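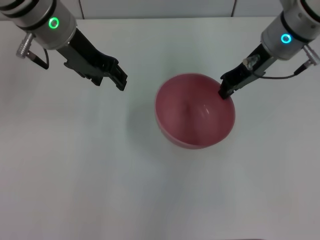

Unidad 2. Poner la mesa: el cuenco y su sitio

Apuntes del curso de servicio de comedor. Escuela Gilside
Profesora: Catriona MacAulay

1. Punto de partida

En esta unidad se trabaja con una sola pieza. El cuenco rosa sobre la mesa blanca es el ejercicio más sencillo del curso y conviene hacerlo bien antes de pasar al servicio completo. Un cuenco solo en una superficie lisa deja ver enseguida si está torcido respecto al comensal o demasiado cerca del borde. Cuando hay platos, vasos y cubiertos alrededor, esos errores se disimulan.

Quien venga de la unidad anterior ya conoce las piezas planas. El cuenco se comporta de otra manera: tiene altura, tiene fondo y se sujeta por fuera.

2. Vocabulario

Borde: el canto superior. En los cuencos de borde fino es la parte más delicada y la primera que se desportilla.

Pared: la superficie que sube desde el fondo hasta el borde. Se distingue entre pared interior y pared exterior.

Fondo: la parte más baja del interior. Puede ser plano o redondeado. En el cuenco rosa la pared baja en curva hasta un fondo redondeado, con un pequeño resalte en el centro.

Pie: el anillo o la base sobre la que se apoya la pieza. No todos los cuencos lo tienen marcado.

Boca: la abertura. Se mide de borde a borde, por dentro.

En los ejercicios escritos hay que usar estas palabras. «Bol» se acepta en clase, pero en la ficha de inventario se escribe «cuenco».

3. Hondo o llano

Un cuenco hondo conserva mejor el calor y permite servir líquidos sin que se derramen al llevarlos a la mesa. Se usa para sopas, cremas, cereales y guisos con caldo. Un cuenco llano enseña más la comida y sirve para ensaladas, arroces y fruta cortada.

En el aula tomamos como norma no llenar un cuenco hondo más arriba de las dos terceras partes. Si el plato lleva guarnición por encima, se deja más margen.

4. El color

El contraste entre la pieza y la mesa ayuda al comensal. Un cuenco de color apagado, como el rosa empolvado, se distingue bien sobre blanco sin llamar demasiado la atención. Un cuenco blanco sobre mesa blanca se pierde, y eso importa cuando se atiende a personas con poca vista. Calum Urquhart lo explica con más detalle en la sesión sobre comedores de residencias – la lectura correspondiente está en la carpeta MacRitchie.

También hay que pensar en la comida. Las cremas claras destacan sobre interiores oscuros o de tono medio. El tomate y la remolacha, sobre un interior rosado, quedan apagados.

5. Procedimiento

a) Pasar un paño seco por la mesa y comprobar que no quedan migas ni marcas.

b) Revisar el cuenco a contraluz y girarlo una vuelta entera. Si tiene una melladura en el borde, se retira del servicio aunque sea pequeña.

c) Sujetarlo por la pared exterior. Los dedos no tocan el interior ni el borde.

d) Apoyarlo sin arrastrar. El arrastre raya las mesas mates y deja cercos que luego cuesta quitar.

e) Colocarlo centrado frente al asiento.

f) Retroceder un paso y mirar desde el lado del comensal, de pie y después sentado.

6. Errores frecuentes

Meter el pulgar dentro al levantar la pieza. Es el fallo más repetido en las prácticas y baja la nota.

Apilar cuencos hondos sin separador. Se encajan, y al tirar para separarlos se daña el borde.

Confundir un reflejo con una mancha. En un interior brillante la luz deja un punto claro que no sale con el paño. Basta con mover la cabeza: el reflejo se desplaza y la mancha se queda donde está.

7. Trabajo para casa

Elegir un cuenco de la cocina propia y escribir una ficha de 100 palabras con el vocabulario del apartado 2. Indicar para qué comidas se usaría y sobre qué color de mesa. Los dibujos son optativos – si se hace uno, que sea visto desde arriba.

Lectura: manual Wivura, página 243.

La ficha vale 10 puntos y se entrega en papel al empezar la próxima clase.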